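Zilton G3 Finger Gripper for Hobby Arms

In stock. Ships with fingers, bracket, servo lead and a bag of screws.

I've been swapping grippers on small desktop arms for longer than I'd like to admit, and the G3 is the one I keep putting back on. It's a plain two-sided pinch with slim fingers, and slim is what you want when the things you're picking up stand close together. Fat fingers knock over the neighbors. I tried the Jitaru claw first (great on blocks, hopeless on anything skinny) and then a soft cup from Zotarero that Miyuki Uchida lent me, and I really wanted to love that one! It let go of pieces with pointy tops way too often.

So we settled on chess as our test. Severyn Kushnir wrote a list of pickups, 91 of them, and we ran every gripper through the same list with the same arm and the same controller. The G3 got 80. The Jitaru got 51, mostly because of pawns parked next to taller pieces.

A few things I'd want to know before buying:

The fingers come down best when the arm is nearly straight above the piece. Reach out too far and they lean, and then you're pushing instead of pinching.

Close slowly. The default speed in the Zendus controller is too quick for light pieces, so I drop it to level 3 and leave it there.

Clamp your base down hard before you calibrate. If you bump it, do the calibration over, don't try to nudge the numbers (I've tried, it's a bad evening).

Spare finger pads are sold separately. Get one set with your order, they do wear.

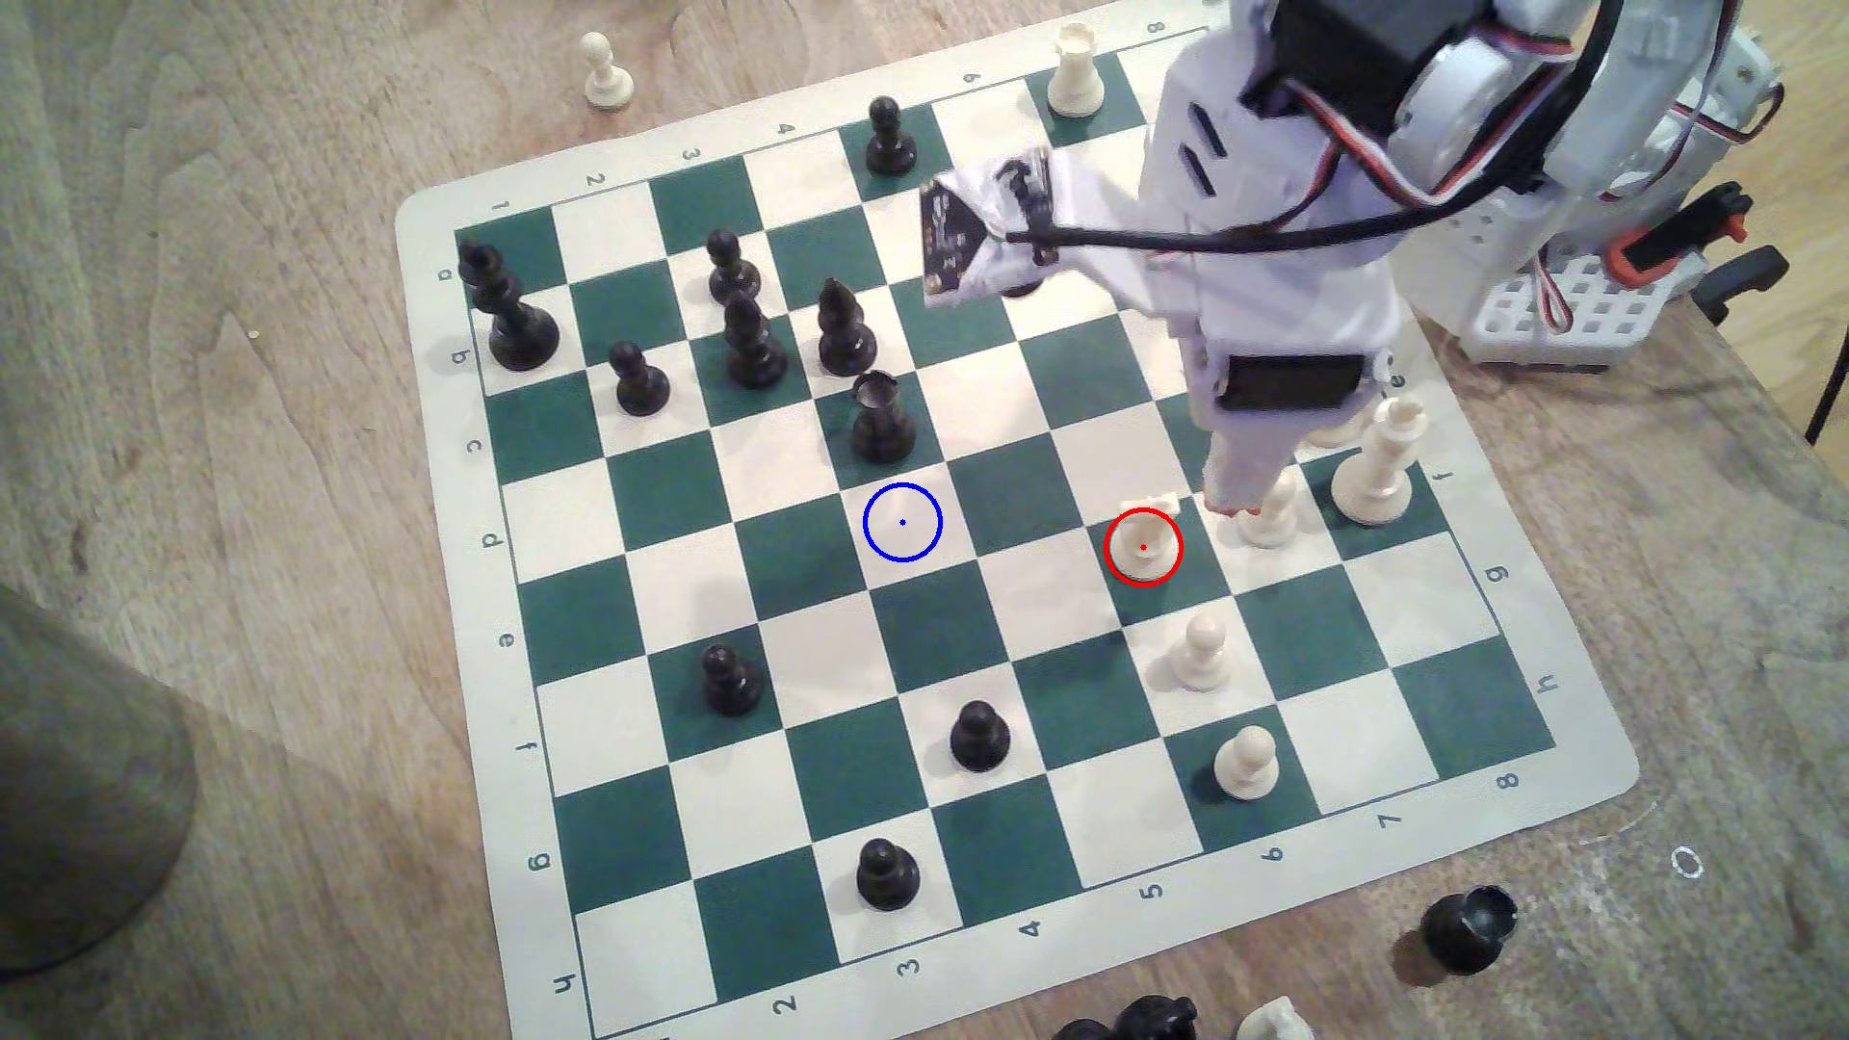 Fingers down among the white pieces, with a red circle marked on one small piece and a blue one on an empty square.

Will it fit your arm? If you have the standard four-hole wrist plate, yes. For the older Zendus wrist you'll need the adapter, and Ashraf Mansour has put together a nice fitting sheet that we tuck in the box with it. Not sure which wrist you've got? Send me a photo through the contact form and I'll take a look.

Returns are fine within the usual window, as long as the screws come back too.

Gianni Rizzi
Page updated July 8, 2018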